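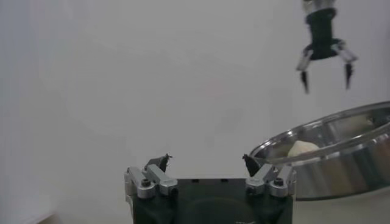
Idbridge stops customer trials of Dudus kitchen system after gripper fault

TOSTCOMBE, March. Idbridge, the maker of the Dudus two-arm kitchen system, has stopped all trials at customer sites after a gripper fault in which one arm did not release its grip when the operator gave the stop command. No person was hurt. The company informed its trial customers on the same day and is publishing the details now so that other users of similar equipment can check their own settings.

What happened

The fault appeared on Tuesday in the kitchen of the catering firm Bustamante, during a trial of steamed bun service. The operator saw that the right arm was moving too low over the steamer and pressed the pause button on the screen. The left arm stopped and opened, as it is designed to do. The right arm stopped, but its gripper stayed closed and continued to increase its force for 2 seconds. The operator then used the emergency stop, which cut the power to both arms. The rim of the steamer tray was bent and one fingertip was broken.

The system kept a record of the commands and forces, and our engineers could repeat the fault in the Tostcombe workshop on the next morning.

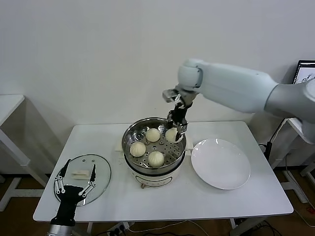 The cause is in the software that controls the gripping force. When a pause command arrives in the moment between touching an object and lifting it, the program can lose the message which says that the object is already held. It then behaves as if the fingers were still closing on nothing, and it adds more force. Soft food is a difficult case for this, and a steamed bun pinched between two fingers near the metal rim of the tray leaves little space for an error of this kind. With the rim so near, extra force can go into the tray as well as into the food. In our tests the fault came back in 5 of 900 pick movements when a pause was sent at the worst moment. It did not appear when no pause was sent.

"We tested the pause function many times, but mostly when the arms were moving freely in the air," said Afshin Fallahi, head of engineering at Idbridge. "We did not test it enough at the moment of contact. This was our mistake, and the operator at Bustamante did everything correctly."

What we are changing

The pause command will now be handled by a separate controller in each arm, which does not depend on the main program. The gripping force will have a fixed upper limit for every type of object, and the operator will not be able to raise it from the screen. If the two arms report different states after a pause, the power to both will be cut automatically.

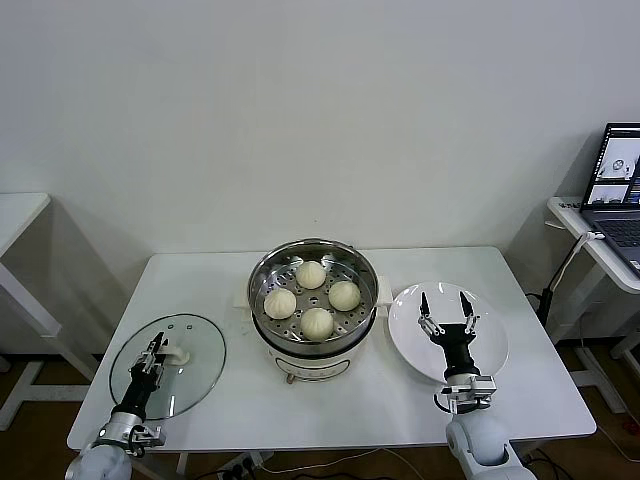
Repeat tests of the full steamer task have started in Tostcombe, and they will go on for 30 days before any customer site is opened again. Each arm is tested separately and also together with the other, as the fault at Bustamante affected only one side. Moments such as the left gripper closed on the knob of the glass lid, while the right one is open over the plate, are now on the list of points where a pause must be sent. The lid was not part of the fault, but glass needs the same care with force as food does, and a lid that is held too hard or released too early could injure somebody who stands near the table.

Advice for trial customers

Please keep your Dudus system switched off at the wall until an Idbridge engineer has visited you. Do not install the earlier software again. If you have seen a gripper stay closed after a pause, even for a short time, please write to us, also when nothing was damaged.

"We were informed quickly and the engineers came to us the next day," said Afiq Ngui, kitchen manager at Bustamante. "We would like to continue the trial, but first we want to see the results of the tests."

Idbridge will publish these results on its website when the tests are finished. Customers will not pay for the time in which the system is out of use.

Press contact: Idbridge press office, Tostcombe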